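Llevo años subiendo al mirador de Cleremier y sigo sin entender por qué cobran el aparcamiento. Entiendo que mantener senderos cuesta dinero - claro que sí - pero 73 plazas no van a pagar la reforma de nada, y la gente acaba dejando el coche en la cuneta.
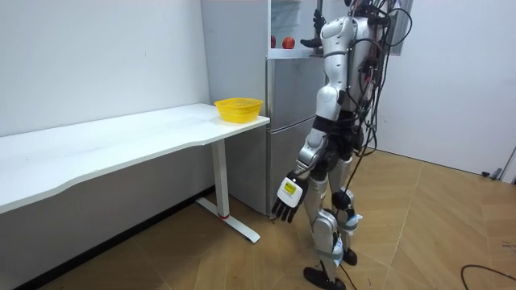 Yo pondría un autobús desde Tivia los fines de semana y listo. En diciembre lo probaron y mi amigo Jacinto Zamudio, que no camina ni hasta el pan, subió dos veces!

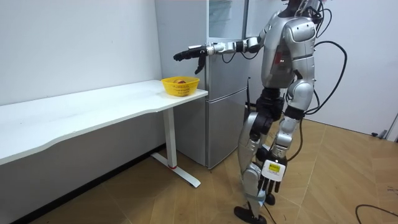
Ah, y los bancos. En 400 metros de cuesta no hay ni uno, y mi madre tiene que sentarse en una piedra. Menos carteles nuevos y más sitios donde descansar, por favor.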